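Secondary glazing vs. heavy curtains for street noise
Forum > Home > Soundproofing

troltar_40
Posted 09/03/2025
Bedroom faces a bus route. Single panes, rattling sash. Is it worth paying 800 for secondary glazing, or will thick curtains get me most of the way?

Huệ Châu
Curtains do very little below 500 Hz, and bus engines sit well under that. Seal the gaps first. A leak of a few millimeters undoes most of what the glass gives you.
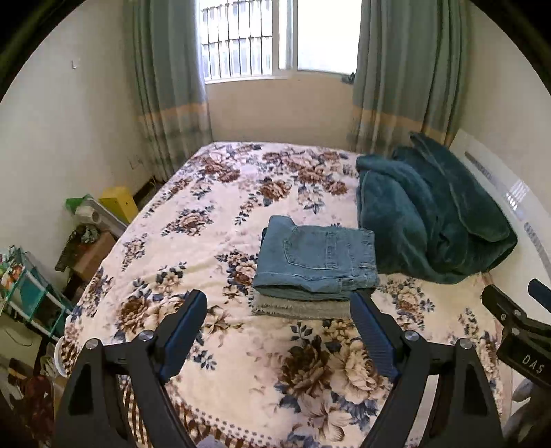 Mass and airtightness are what count at the window. Fabric mostly absorbs sound already in the room – less echo, same bus. My bedroom curtains hang at either side of the window, gray-green with an orange band, and I measured them open and closed. The difference was within meter error.

brarimix
Disagree. I hung lined wool over mine and the tire hiss dropped a lot. You can't call that zero.

Huệ Châu
Tire hiss is higher frequency, so some drop is plausible. The question was buses.

aruvness13
Does a security grille outside get in the way of secondary glazing?

Huệ Châu
No, the second pane goes on the room side. Leave a 100 mm air gap if the reveal is deep enough.

troltar_40
OK, seals this weekend, then I'll take readings before I order glass.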